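Leen Smadi
November

3. The table, and why I kept going back to it

I should say up front that I never planned to write a section on tabletops. My study was supposed to be about how people in shared workrooms put things away at the end of the day, and the tables were just the place where the things happened to be. But the longer I sat in the two rooms (one at Leltmont, one at Puvevetti), the more my notes filled up with wood. Who wiped it, who put a mat down first, who ran a hand over it before sitting. So this part of the paper is about the surface itself, and I'll get back to the shelves in Section 4.

The Leltmont room is the older of the two and its tables are a mess, in a way I got fond of. Layers of paint, ring marks, a burn the shape of a spoon. People there drop their bags straight onto the wood without looking. At Puvevetti the tables are pale and bare, and everyone behaves differently around them! I watched one woman carry a mug for the length of a whole meeting, and when I asked her about it later she said she hadn't noticed, she just didn't see anywhere to put it. She had been standing next to a clear table the entire time.

I coded 1435 moments of contact with a tabletop over the course of the study, by which I mean any time a hand, tool, bag or cup touched down. Of those, 864 were at Leltmont. I wouldn't make too much of the gap between the rooms - the Leltmont group is bigger and stays later - but the kind of contact was different too. At Leltmont things landed and stayed. At Puvevetti they landed, got picked up again, and went home or onto a shelf.

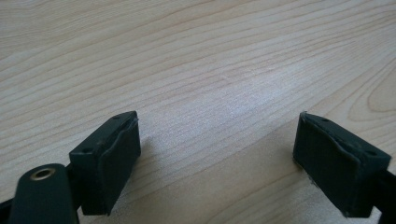
Figure 2. Pale wood tabletop with wavy grain; the grain bends into rounded arcs toward the right.

When I interviewed people about the tables, the grain came up much more than I'd expected. I never asked about it directly. One person told me she always sits at the same end because she likes "the swirly part," and another said he lines up his paper with the stripes and gets annoyed because they run on a slant. A third said the light bothers him, that there's always a bright patch somewhere on the wood and he ends up working to one side of it. I had been treating the table as a blank background, a thing you subtract out so you can look at the objects, and my participants were clearly doing nothing of the sort.

This matters for how we talk about clutter. Most of the writing I started from (and my own early drafts, I'm sorry to say) treats a clear surface as the resting state and everything on it as a departure. The Puvevetti people would probably agree with that. The Leltmont people would not. For them a cleared table meant somebody was about to leave or a visitor was coming, and two of them used the word "stripped" for it, which I found a little sad and also very useful. I've kept the word in my coding scheme.

I also tried a small experiment that I'll report here even though it's thin. With permission, I put a plain cloth over one Puvevetti table for a stretch of afternoons and left the others alone. The covered table picked up cups almost at once. Pens too, and somebody's lunch. Once the cloth came off it went back to being clear, and when I asked around, the answers were mostly some version of "you can see the wood again." I can't separate the look of the grain from plain worry about scratching it, and I'd want a second room before claiming anything, but it pushed me toward the idea that a surface people can see into, so to speak, gets treated as a thing of its own.

One more note on method. I wrote all contact notes by hand and typed them up the same evening, usually while I could still remember which end of which table I meant. The sketches of grain in my notebook started as a way of marking seat positions and I'd recommend it to anyone working in a room full of matching furniture. It was quicker than numbering the tables, and it made me look at them.

Related items
Mats, cloths and trays: notes from the Lekota workroom
Where do the cups go? A short report
Shelf labels at Ilater, before and after
Putting away as a group habit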